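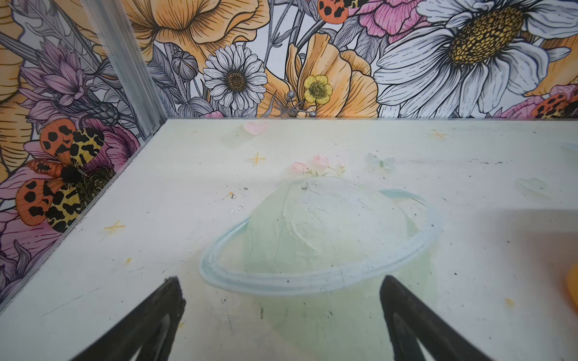

*Tabletop with ringed planet and flowers, illustrated floral wallpaper behind.*

# Printed Surfaces in Small Rooms - Gallery

The Curkano collection brings together furniture and wall coverings chosen for their printed decoration. It holds 159 pieces, on view in the ground-floor gallery through November. The selection was made by Veerle Mulder, with catalog notes by Willy Kuipers.

**The table.** A pale green planet with a light blue ring fills the center of the top, with pink flowers and green leaves growing from it. Small yellow stars, a pink heart and a pale blue butterfly are placed at a distance from the planet. The colors are soft, and the surface is shown with its scuffs and specks.

**The walls.** The floral paper is drawn in black line with colored fills and covers both the back wall and the left side. A clear, ridged post stands at the corner where the two meet.

Visitors are asked not to lean on the displays. The gallery opens at 10 a.m. and admits groups of up to 60 - larger parties should write to the Dutel education desk in advance. A printed catalog is available at the front counter, and the reading room on the second floor keeps five copies for use on site.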